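Questions fréquentes — les robots et les tâches du quotidien

Une machine peut-elle déjà ranger une maison ?
Pas seule. Aspirer un sol dégagé, oui. Vider un lave-vaisselle ou plier un drap reste lent, et il faut quelqu'un à côté.

Et à l'atelier ?
C'est plus avancé quand les pièces arrivent toujours au même endroit. Chez Farthorpe, un poste de tri traite 990 pièces par service. Dès qu'elles arrivent en vrac, la cadence tombe.

Pourquoi s'exercer sur des cubes ?
Saisir un petit objet parmi d'autres sans bousculer les voisins, c'est la base du rangement comme du tri. Le projet Wundolholm y a consacré 34 séances avant de passer à la vaisselle.

Faut-il deux bras ?
Pour trier, un seul suffit souvent. Pour ouvrir un bocal ou tenir un sac — non.

Quand verra-t-on cela chez soi ?
Nous ne donnons pas de date. La page sera revue en août.

À quoi ressemble le travail sur table ?
Deux bras, un tapis brun, des petits cubes de couleur.
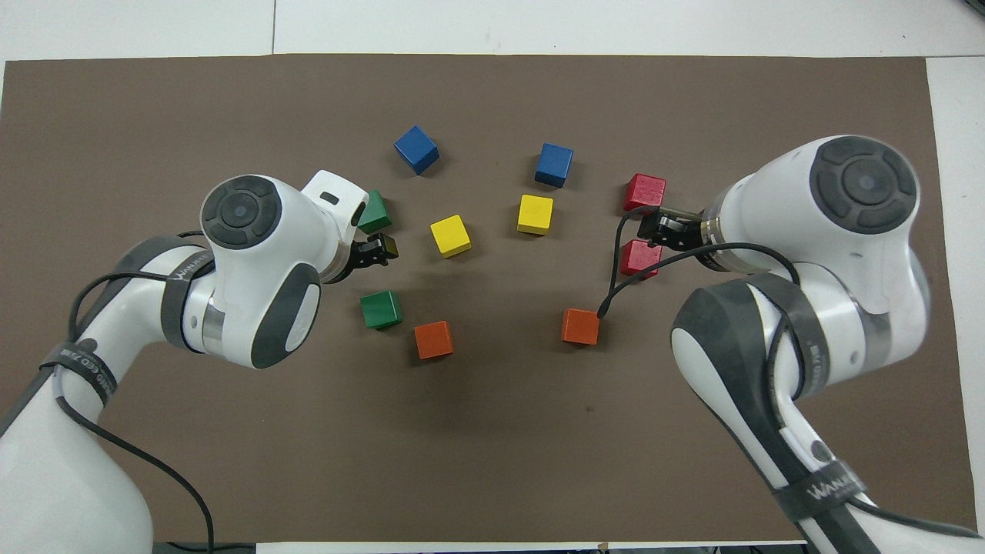
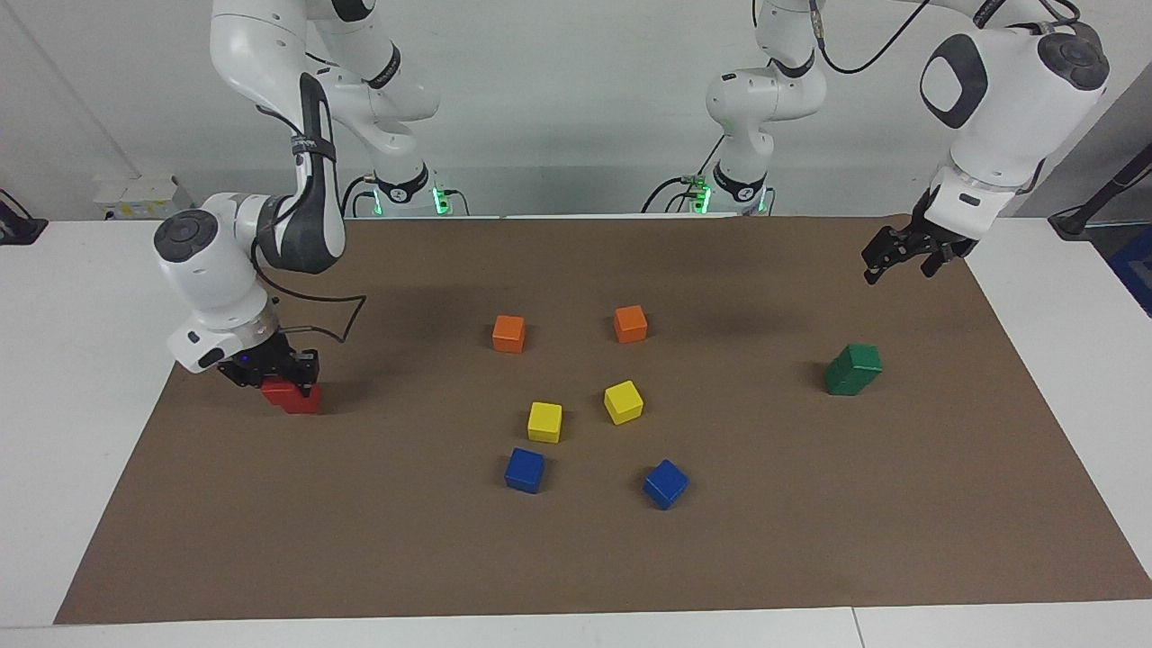 Remarque de Halima Ajayi : je veux bien croire aux progrès du tri, mais à la maison rien n'est posé à plat sur un tapis. Chez moi les chaussettes sont sous le lit et les verres au fond de l'évier. Je demanderais d'abord combien de fois il faut venir aider la machine, et ce chiffre-là manque sur votre page.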